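4. LEVELING AND THE FIRST WEEK

By now the Skostby should be upright, with all four legs attached and no bolts left in the bag except the two spares. If you have more than two left over, go back to section 3. The spares are the short ones. Long ones left over mean trouble.

The table will wobble. Every Skostby wobbles on its first day, and so does every other table, and the usual cure is a folded beer mat. These steps take longer than a beer mat and last longer too.

4.1 Before you start

You will need the flat wrench from the hardware bag, a spirit level, a pencil, and a second person who can lift a corner when asked and put it down when asked. The second skill is the rarer one. Allow 30 minutes if your floor is good and an evening if your house was built by somebody's uncle.

Turn every foot all the way in, clockwise as seen from underneath, until it stops. Do not lean on the wrench when it stops. It has stopped.

CAUTION: The feet are steel and the threads in the legs are brass. In a disagreement the steel wins.

4.2 Leveling

1. Put the table where it is going to live. Leveling it in the hallway and then carrying it into the kitchen gives you a table that is level in the hallway.

2. Push down on each corner in turn and find the pair that rocks. It is always a diagonal pair. Mark the underside of the higher leg in pencil with an X.

3. Have your helper lift the marked corner slightly. Turn that foot out half a turn, lower, and push again. Repeat until the rocking stops. If it gets worse, you marked the wrong leg, and you may quietly rub out the X and start over.

4. Lay the level along the long side and then the short side. Adjust the feet in pairs from here on, never singly, or the rocking comes back and you will be in step 2 again with a less patient helper.

5. Put something on the table that you don't mind moving, leave it a day, and check the level again. A stack of library books will do. 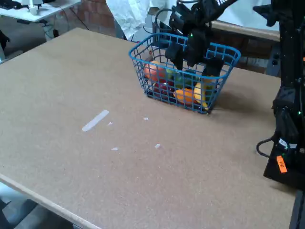

6. When the second reading matches the first, tighten the lock nut on each foot against the leg. A quarter turn past finger-tight is plenty.

NOTE: On carpet the feet go on sinking for a week or so. Leave the lock nuts loose until the following weekend. On thick carpet, use the wide Drarnar cups (sold separately, we're sorry to say) and expect to level twice.

4.3 If it still wobbles

Check these in order. The order matters, since the first one is the culprit more often than the rest put together.

a. A leg bolt is loose. Grip each leg near the floor and try to twist it. If it moves, tighten the two bolts at the top before touching the feet again.

b. The floor moves. Stand next to the table and bounce gently on your heels. If the level bounces too, the table is doing its job and you need a carpenter.

c. The crossbar is upside down. The slot faces the floor. People are very sure about theirs. Please look anyway.

d. A foot is standing on a floorboard gap or a tile joint. Shift the whole table a finger's width and start again at step 2.

4.4 Weight

The top carries 100 kilograms spread evenly and 50 kilograms in the middle. It does not carry a person standing on it to change a light bulb, even a small person, even quickly. The Clurkonton bench in the same range does, and several owners have bought one after reading this paragraph a little late.

Clamp-on vises, meat grinders and monitor arms should go within a hand's width of a leg. Put a scrap of wood between the clamp and the underside. Check the clamp after a day of use and again after a week, as the scrap will have squashed a little.

CAUTION: Do not drag a loaded table. Unload it, lift it, and load it again. Dragging bends the feet outward, and a bent foot can't be turned in or out, only replaced. 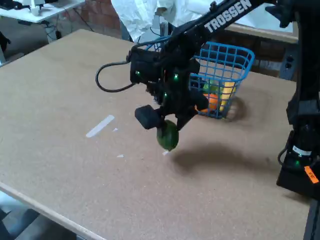
Solène Courtois wrote to us that she had followed every step twice and still had a rock in the left rear corner, "like eating soup on a ferry." She had found the answer by the time we replied: a felt pad stuck under one foot, left over from her last table's attempt at the same problem. Please take old pads off the floor as well as off the furniture. She also asked whether the lock nuts could be undone later without harm. They can, as often as you like, provided you hold the foot still with one hand.

4.5 Cleaning and the first week

Wipe the top with a cloth wrung out until it stops dripping. Dry it straight afterward. Standing water finds the bolt holes sooner or later, and the bolts are under no obligation to be nice about it.

For ink, try a pencil eraser first. For candle wax, wait until it has hardened and lift it with a plastic card. Scouring powder takes out the stain and also the place where the stain was.

Keep hot pans off. A trivet under a pan is good, and a folded towel is a trivet only in the opinion of the person holding the pan.

If the edges feel rough, a few light strokes with 100-grit paper are enough, always along the edge and never across it. Vacuum up the dust before wiping or you'll be making paste.

In the first week, check the leg bolts on the second day and the seventh. After that, once a year is fine. We suggest August, when the air is damp, the drawers stick anyway, and you will be in the mood to blame the furniture. 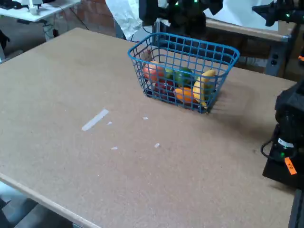

Noémie Baudry

4.6 Moving house

Take the legs off. We know it went through the door once with them on. Back each lock nut off, turn the feet fully in, then undo the leg bolts a little at a time, going around the table, with the top face down on a blanket.

Put the bolts in a bag and tape the bag to the underside of the top. Do not tape it to the outside of a box, and do not put it in your coat. Write the leg positions inside each leg in pencil; they are meant to be interchangeable and mostly are.

If you own the Chevalier extension leaf, carry it flat and separately. Its hinge pins slide out when it is tipped on end, and they are small, and they roll.

Replacement feet, nuts and bolts: see section 6.

Contact us | © Skostby Tables | Back to top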